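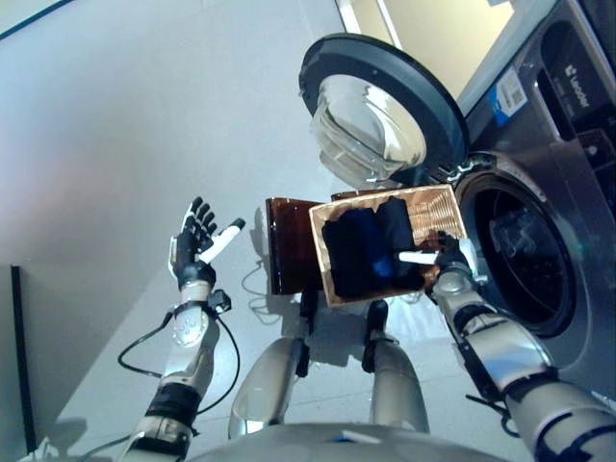
Laundry basket and open washer. Photo by Hamdia Jemal

McPhee House: Frequently Asked Questions

Last updated October 8, 2026

McPhee House is a short-stay home for immigrant and refugee families who have recently come to the Noloren area and don't yet have a lease. These are the questions we get most often from families, from the people who refer them, and from neighbors.

Who can stay at McPhee House?

Families with at least one child under 18, and pregnant women with or without a partner. Grandparents, aunts, uncles and older siblings who traveled with the family count as family. We do not have rooms for single adults. If you are a single adult, call the front desk anyway and we will give you the phone numbers of two places that do.

Do you ask about immigration status?

No. The intake form asks for names, ages, languages, allergies and an emergency contact. You may want to tell your case worker about your status later, if you'd like a referral to a lawyer, but your room does not depend on it.

How long can a family stay?

The first stay is up to 100 nights. A family can ask for one extension, and most extensions are granted when there is a signed lease with a move-in date. Ask at least two weeks before your last night. Your case worker has the form.

What does it cost?

Nothing. We don't charge rent and there is no deposit. Families buy their own groceries after the first week, and we can help with applications for food programs if you may be eligible. Please don't pay anyone who says they can get you a room here or move you up the list. If someone has asked you for money, tell us.

How do we apply?

Call the front desk or have a school, clinic, church or legal office call for you. We do a phone intake that takes under an hour, with an interpreter if you need one. If a room is open you can usually move in the next day. If not, you go on the waiting list, and we call when your name comes up. Keep your phone number current with us. When we can't reach a family after three tries on different days, we go to the next name.

Which languages do staff speak?

Staff speak English, Spanish, Amharic and French. For everything else we use a phone interpreter. Children are never asked to interpret for their parents here, at intake or later.

What is in the rooms?

Beds, bedding, a dresser, a small table and a lock. Cribs are available. Kitchens and bathrooms are shared, with two families to a bathroom on the upper floor and three on the ground floor. You can bring your own things, but there is not much storage, so check with us before you bring furniture.

How does laundry work?

Each room has a weekly slot posted on the laundry room door. Detergent is provided. Empty the washer when your slot ends, and leave the door open afterward so the inside can air out. If you miss your slot, sign up for any blank space on the sheet.

Can my children go to school while we live here?

Yes. Public schools enroll children regardless of immigration status, and children without a permanent home have added protections, so a missing lease or missing records should not hold up enrollment. Our family coordinator, Hamdia Jemal, can go with you to the district office. Bring vaccination records if you have them. If you don't, go anyway.

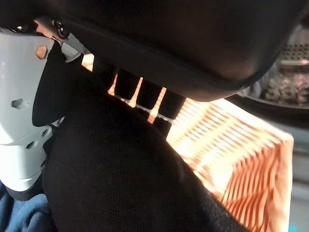
Children who were already in a local school before moving in can often stay at the same school. The district decides on transportation, and it sometimes takes a week or so to set up. Until then we have bus passes for the child and one adult.

Do you provide legal help?

We are not a law office and our staff can't give legal advice. An attorney from the Tritow Legal Clinic holds appointments in the ground-floor office twice a month. Sign up at the desk and bring every paper you have received from the government, including envelopes. If you have a court date or a check-in before the next clinic day, tell us right away and we will try to get you a phone appointment.

Does living here change my court or immigration paperwork?

It may. If you have an open case, you generally need to report a new address both when you move in and when you move out, and the court and the immigration agencies keep separate records. Ask the clinic which forms apply to you. You can use our street address for mail during your stay, and we hold mail for 18 days after you leave.

Can I have visitors?

Yes, in the common room, until 9 p.m. Visitors sign in with a first name. Overnight guests are not allowed.

What happens if officers come to the door?

Staff answer the door, and residents do not have to. Staff will ask to see any warrant and will call our attorney. We do not give out the names of residents. Know-your-rights cards in several languages are at the desk, and we go over them with each family in the first week.

How many families have stayed here?

132 since the house opened. Most moved to apartments in Noloren or Vometti - a few joined relatives in other states.

I live nearby. How can I help?

We need drivers on weekday mornings more than anything else. New twin sheets, unopened diapers in the larger sizes and grocery gift cards are always useful. We can't take used mattresses, car seats or stuffed animals. Winter coats are collected through January, so please hold on to them after that.

My question isn't listed.

Call the front desk any day between 8 a.m. and 8 p.m., or stop by. Leave a message after hours with your name, your language and a number where we can reach you.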